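Barasa Room Set – README

Hello, and thank you for taking an interest in our little collection! Barasa is the simulation project of the Setell student robotics club, and this is the set of practice runs we put together between our first meeting in the fall and the end of term. It holds 3882 short runs in simulated rooms, all of them driven by club members from the hand's own viewpoint, and it took us nearly 63 evenings (with a fair amount of pizza).

Binta Ajayi built the rooms, and she had a lovely time with the walls and floors – every room gets its own wallpaper, floor color and picture, so that a model can't lean on one familiar background.

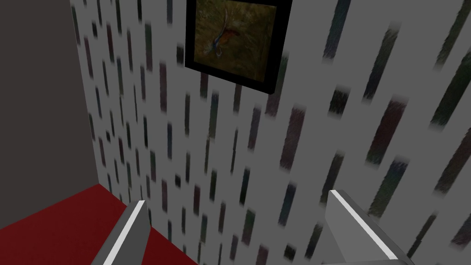

Page last changed: Dec 22, 2024

The dashed wallpaper with the red floor and the bird painting is a club favorite, and new members usually ask to start there. Runs begin with the gripper open and nothing in it, so please don't throw out the early frames as mistakes.

Runs are sorted into 10 folders, one for each driver, and seven of those have written notes as well. Giang Từ wrote the loading script and Thilini Gazi checked the labels, so questions about either are best sent to them through the club page. You are welcome to use everything for classes and hobby projects – just mention the club, and do tell us what you made! More rooms are planned for February.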